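4/23/06

Second go at the bus stop counts for the Clirkholm link, and I'm writing this up before I lose the sheets again (the first batch is still in somebody's coat, I suspect mine).

So! The Gesbridge stop gave us 149 boardings over the day, and the one by the Fandik works gave us 104. That's a lot better than I was expecting for Fandik. The morning bunch is nearly all shift workers, and they'd be the first to use an early train if there was one. I talked to a few of them and every one wanted to know about parking, which we have no answer for yet.

Redid the timetable model tonight with the Hamdan loop put back in. With the passing place where the old siding was, a shuttle can get down and back inside the hour and still leave 7 minutes at the Clirkholm end. Without it the whole thing falls apart as soon as one train runs late. I tried it with longer stops too and it just about holds, though I don't love the evening end of it.
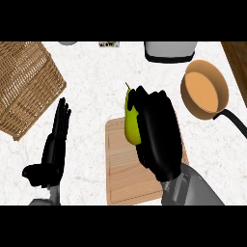
Jihad Saliba thinks I'm being far too generous with the Hamdan loop, and that the county will never pay for the signals, so we ought to work up a version with a single train and no passing at all before the May meeting. Fair enough. I ran a quick one and it comes out as a train every two hours, which looks pretty thin next to the bus, but I'll do it properly and put both in.

Other bits: we need 200 copies of the survey form, the short one, with the question about school trips moved up top (people were giving up before they got to it). Normand Cloutier has the old line drawings, must ask if the Gesbridge platform length is marked on them. Also the spreadsheet still adds the return fares twice, column F, fix that before anyone else opens it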